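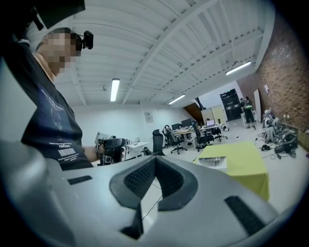

Rules for the People Who Teach Robots

Part 4 of our series on how robots learn

Robots have rules, and so do the people who work with them. In a swimming pool you walk and don't run. In a kitchen you keep your sleeves away from the stove. In a room where people collect lessons for robots, the rules are a little different, and this page is about those.

One way to teach a robot to pick things up is to do the job yourself while holding a tool called a hand-held gripper. It works a bit like the grabber people use to pick up litter. You squeeze a handle, the fingers close, and a camera on the tool records what happens. Some people wear a camera on a strap around the head too, so there is a second view of the same job. Later, a computer goes through many of these recordings and looks for patterns.

The person in the black T-shirt at the top of this page is holding one of these grippers and has a small camera at the side of the head.

Who makes the rules?

Some rules come from standards. A standard is a long document that many experts agree on. It says things like how hard a machine may push, or where the stop button has to go. Standards are the reason a light bulb from one store fits a lamp from another store.

Other rules are made by the team in the room. These are called good practice. At the Veletano workshop, the rules are printed on one sheet of paper. Daryna Polishchuk wrote the first version in June, and it has changed a lot. The rules below come from her sheet, in simpler words.

Rule 1: Ask before you record people

Cameras see more than the job. They see whoever walks past. Before anyone records, everybody in the room is told, and anyone can say no. If a person's face ends up in a recording, it is covered with small colored squares before the recording is shared. This is called pixelation. The face of the person in our picture has been covered the same way.

Names, letters and phone screens can be private too. At Veletano, people put their mail in a drawer before work begins.

Rule 2: Know where the cables are

A person doing this job looks down at their hands for a long time. That makes it easy to forget about feet. Look near the green table in the picture and you will find black cables running across the floor. Anybody walking there has to step with care. When a cable must cross a path, good practice is to tape it flat or put a rubber cover over it.

Rule 3: Fingers out of the gripper

A hand-held gripper is weaker than a big factory robot, but it can still pinch. Nobody puts a finger between the closing parts, even for a joke. Long hair is tied back. Loose bracelets come off.

Rule 4: Do the job the normal way

This rule is about being truthful. If you are folding a towel, fold it the way you would at home. If you drop it, pick it up and write down that you dropped it. A team that throws away every mistake without saying so ends up with recordings that look better than real life. The robot may then have no idea what to do when a towel falls.

Rule 5: Take breaks

Holding a tool makes your arm tired, and tired people bump into things. The Veletano team stops after every 77 recordings. They drink water, put the grippers down and stretch their shoulders. A person who needs to stop sooner can stop sooner.

Rule 6: Keep a list

Every recording gets a number, and next to the number somebody writes the job that was done. For a project called Gruvutton, the team made 900 recordings of people putting cups on shelves. When they checked the list, 151 had no job written next to them. Those had to be watched again, one at a time, and that took most of a week.

What about the robot's rules?

When the robot tries the job for the first time, it moves slowly. An adult stands beside the stop button and keeps a hand near it. Everyone else stays behind a line on the floor. The robot may need up to 100 tries before the team lets it go any faster, and after each change to its program it goes back to slow.

Words to know

Gripper — the part of a robot, or a tool, that holds things.
Pixelation — covering part of a picture with small squares so it can't be recognized.
Standard — a written set of rules that many people agree to follow.

Something to try

Pick a job you do every day, such as packing your school bag. Write four rules that would keep people safe and keep the recording fair if someone filmed you doing it. Then ask a person at home to read them and tell you which one is hardest to follow.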